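Slow days on the island, and why we're going back in May

I have been promising to write this up ever since we got home, and the laundry has been done for ages now, so I've run out of excuses. A few of you asked in the comments about the Azores, and whether it makes sense as a first trip across the Atlantic if you don't much like cities, heat or lining up for museums. My answer is yes, with a few grumbles, and I'll get to the grumbles.

We stayed nine nights on São Miguel, all of them in the same rented cottage, which my sister thought was mad. She is a mover. She'd have had us on three islands with a ferry timetable taped to the dashboard. But Wanting and I had both had a long winter at work, and what we wanted was a kitchen, a kettle and a chair facing the water, and a place to leave our boots where we'd find them again in the morning.

The cottage belongs to Conceição Louro, who lives next door with her mother and a great many hydrangeas. I found it through a little booking outfit called Nodum, which I'd never used before and which seems to deal mostly in houses that are somebody's aunt's. The listing said "simple" and it was simple. Stone walls, good mattress, one heater that we carried from room to room like a pet. We paid 700 euros for the whole stay, cleaning included, and Conceição left us a cake on the first night that lasted until the third breakfast, only because Wanting hid it from me.

Now, the weather. Everybody says you get four seasons in a day and I had assumed this was the sort of thing everybody says everywhere (we say it at home, after all). But I have never put on and taken off a raincoat so often in my life. We'd leave the house in sun, drive up towards the crater lakes, and be inside a cloud before I'd finished my coffee. On our second try at Sete Cidades we sat in the car at the lookout for the better part of an hour, eating cheese and listening to the wipers, and then the whole thing opened up below us, both lakes, one green and one blue, and a field of cows looking very unimpressed. It closed again while I was still hunting for my glasses. I'd still tell you to go, and to bring more cheese than you think.

The car came from Van Beek, near the airport, and I have no complaints about the car itself, a small grey thing with a lot of heart. My complaint is about me. I learned to drive a standard on my grandfather's farm and I told everybody so before we left, and then stalled it on a hill in Ribeira Grande with a delivery van behind me and an old man on a bench giving advice. Wanting drove after that. If you're out of practice, ask for an automatic, and ask early, as the man at the desk told us they go first.

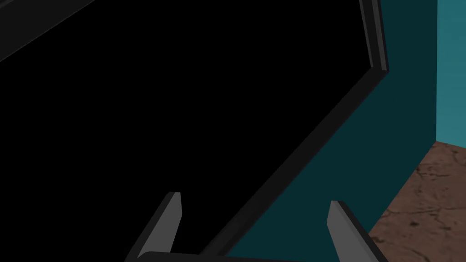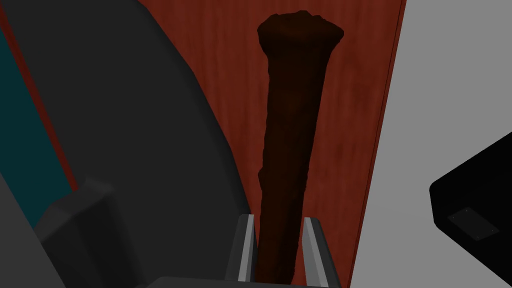
Two renders. The second is the one with the reddish-brown wood.

Furnas was the part I had looked forward to most, and I think I'd built it up too much. We did the cozido, the stew that gets buried in the hot ground for hours, and I'm glad we did, but it's an awful lot of meat and cabbage for lunch, and I spent the afternoon feeling like something that had been buried myself. What I loved was the hot pools after dark. You pay at the little window, you hang your towel on a hook, and you sit there up to your neck in rusty water under the tree ferns with strangers, everyone speaking very quietly. Wear an old bathing suit. Mine went in cream and is now the colour of tea.

Our one organized outing was a walk with Martim Marinho, who guides for a tiny company called Undum. He took us and a retired couple from Halifax along an old water channel on the north side, and he is the kind of guide who will stop talking for ten minutes at a stretch, which I wish more of them would do. He told us his friend Benedita Cardoso had opened a lunch counter in the next village, and we ended up there twice. Limpets in garlic butter, bread, a glass of something white from Pico. I have thought about those limpets most days.

We didn't see whales. We booked for it, and the swell was up, and the boat didn't go, and they gave us our money back without any fuss. I was sorrier than I let on. We went and looked at a tea plantation instead and bought far too much tea.

For those who like the sums, and I know you do, the two of us spent around 2,000 euros on the ground, with the cottage, the car, gas, the walk and all our eating in that. Flights are on top, and they vary so much that I won't pretend to advise you. We could have done it for less if I were a person who can walk past a bakery.

So we've written to Conceição and asked for the cottage again in May. The azaleas should be out, she says, and she'd like me to bring her some maple syrup, the dark kind. Wanting wants to try for the whales again. I want to walk the channel a second time, slower, with a thermos, and I have a new bathing suit in brown.

If anybody has done the ferry over to Santa Maria, leave me a note below and tell me what it's like for a poor sailor. My sister is asking to come along.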